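Review: Horico pegboard and peg hook set, as fitted in the tool store at Giton

Purpose of the review

The Giton workshop replaced its drawer-based tool storage in April. Three wall systems were considered by the equipment group, and the Horico pegboard with its matching plastic peg hooks was selected for a trial of four months. This review sets out the findings of that trial for the benefit of other centres which may be deciding between open wall storage and conventional cabinets. The set was bought at the ordinary price from our usual supplier, Solldale, and no discount or sample was offered or requested.

The workshop is used by staff in the mornings and by members attending evening courses in basic household repair. During the trial period the store was opened on 479 occasions, according to the key register. Users ranged from experienced joiners to people who had not previously held a screwdriver, and the comments below reflect both ends of that range.

What was supplied

The panel arrived flat, in a single carton, with the hooks in a separate bag. Our order comprised one beige panel and 67 white hooks. Fixings for the wall were included; wall plugs were not, and had to be purchased separately. The instruction leaflet is printed on both sides of one sheet. It is adequate for a plasterboard wall but says very little about brick, and Prasetyo Sumampouw, who carried out the installation, relied on his own judgement for the spacing of the battens behind the panel.

Total expenditure, including battens, plugs and a second bag of hooks ordered in error and since retained as spares, was 3,835 in local currency, charged to the small equipment budget. A two-drawer cabinet of comparable capacity from Tarigan had been quoted at nearly twice that figure.

Installation

Two people are required. One person can lift the panel without difficulty, but it cannot safely be held level and screwed at the same time. The work was completed in a single morning, with the longest delay arising from an uneven section of wall to the left of the door. Buyers should check the wall with a straight edge before drilling. The panel will follow any curve in the surface behind it, and hooks placed over a hollow tend to sit at a slight angle.

It is important to leave a clear space behind the panel. The hooks need room at the rear in order to seat fully, and a panel fixed directly to the wall will not accept them. The leaflet mentions this only in the final line, after the drilling instructions. We have written to Horico suggesting that it be moved to the top.

The hooks

Each hook consists of a thin rod with a round base that presses against the face of the board. The design is simple and, on the whole, successful. The base spreads the load and prevents the rod from working its way forward when a tool is lifted off, a fault we had experienced with bent wire hooks in the previous store. Repositioning takes a few seconds and requires no tools.

There are limits. The rods are plastic, and they are not intended for heavy items. Our claw hammers were hung from them for the first fortnight and then removed, after Wulan Rahman noticed that two of the rods had begun to droop. The hammers are now kept on a shelf. Two hooks broke during the trial, both when a tool was pulled sharply downwards instead of being lifted clear. Horico does not sell hooks singly, and replacement therefore means buying a full bag. We regard this as wasteful.

The length of the rods is also fixed. A single screwdriver or brush is well served. Anyone wishing to hang several items one in front of another will find the rear item awkward to reach, and we have adopted a rule of one tool to one hook.

The panel

The holes are evenly spaced and cleanly cut, and every position we have tried has accepted a hook without force. The beige finish is pleasant enough and does not look out of place in a room also used for meetings. It shows fewer marks than we had feared. Glue and filler can be removed with a damp cloth if attended to promptly; a smear of wood stain which was left overnight has remained. Under the strip light there is some reflection from the surface, which one member found tiresome when working at the bench directly opposite. A matt version would be welcome.

Comments from users

Written comments were invited from all course members, and the tutors were consulted separately. Usman Rind, who teaches the evening decorating course, reported that the clearing-up period at the end of a session had become noticeably shorter, as members could see for themselves where a gap had been left. Juwita Sinaga asked that the hooks at the top be lowered, as she was unable to reach them without a step. This was done the same evening, and the ease with which it was done should be counted in the product's favour.

The main objection came from Darmawan Sitompul, who maintains the hand planes and chisels. He considers that edge tools should not be kept on open display in a room used by the public, and the group has accepted his view. Chisels, planes and knives remain in the locked cabinet – a point that any centre admitting younger members should consider with care.

Dust is a further consideration. Items that are used every week keep themselves clean. Those that hang untouched for a month do not, and a wipe-down has been added to the monthly duties.

Assessment

For light hand tools in regular use, the Horico set is recommended. It is fairly priced, it can be rearranged at will, and it has reduced the time spent searching in drawers. It is not recommended for hammers, large clamps or power tools, and it should not be regarded as secure storage. Prospective buyers should allow for battens and plugs in their budget and should order spare hooks at the outset, given the maker's refusal to supply them individually.

The group has agreed to keep the panel in place and to order a second for the opposite wall, subject to the condition of the plaster.

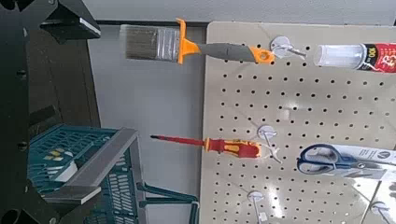

Arrangement of the board has been left to the tutors, subject only to the rule of one tool to one hook. Their preference is to group items by the job in hand and to pay no regard to size or maker. A member preparing to paint a window frame can then collect what is needed from one part of the wall. The paintbrush is a good test of the method, as its handle has a hanging hole in the orange end cap and the hook passes straight through it, leaving the bristles clear of the board. A screwdriver hangs close by on a hook of its own, and a tube of adhesive or sealant is kept within the same reach. Centres adopting a similar plan are advised to check their existing brushes for hanging holes before ordering, as several of our older ones had none and had to be drilled.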